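# Open afternoon at the Vidal technical school, July

I went to Vidal because my nephew is thinking of applying there next year, and because the flyer said the robotics students would have their final projects running. The school is at the end of the number 2 bus line. I got there a little before three and left when they started stacking chairs.

You sign in at the front desk and get a sticker and a map. The map had the robotics room on the wrong floor. It is upstairs, past the welding shop, at the end of the hall with the lockers. There was a line for the welding shop and none for robotics, so I went straight in.

The room holds 30 students in a normal class. On the open afternoon it was split into tables, one per project team. The teacher in charge is Candela Marín, who worked for a packaging company called Ritolar before she took up teaching. She gave a short talk every half hour. I caught the second half of one and stayed for all of the next.

The main project this year is called Nernano. The students write a program that tells a two-armed robot how to pick things up and put them somewhere else. Most of the work is done in simulation, on ordinary desktop computers. Marín said the school could pay for one decent arm or a room full of computers, and they went with the computers. Each team gets its own simulated tabletop with a mix of things on it, some easy to grip and some awkward.
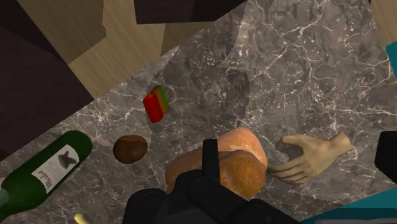 The team I spent the most time with had been on grasping since the spring. One of the students explained that a round object and a long one need different approaches, and that the program has to pick an angle before the fingers close. If the angle is bad, the object gets pushed away and the attempt counts as a miss. They keep a log of every attempt. Theirs had 1,304 entries. The class target for the year is 3,000 per team, and Marín told the parents that no team had reached it yet.

I asked how much of the log was misses. The student opened the file and scrolled for a while. Early on it was nearly all misses. Later pages were mixed. He said bottles had given them the most trouble, and that they lost two weeks to a mistake in the units, where one part of the program was working in centimeters and another in meters. He seemed more willing to talk about that than about the parts that went well.

Visitors could try driving the arms with a game controller. I had a turn and knocked over everything I went near. A girl who looked ten years old did much better. The controller needs a steady thumb, and it takes some time to get used to which stick moves which arm.

Downstairs in the gym there was a table for Tinivard, the after-school club for younger kids. They build small wheeled robots from kits and race them along a taped line. The club meets twice a week and has space for new members. Sign-up sheets were on the table, along with the supply list.

Some practical notes for anyone going next time:

- Parking behind the gym was full by three. The bus is easier.
- The cafeteria closes early. Coffee was gone when I got there.
- Robotics talks start on the hour and the half hour.
- Application forms are at the front desk. The teachers do not have them.

I picked up a form for my nephew and took the bus home.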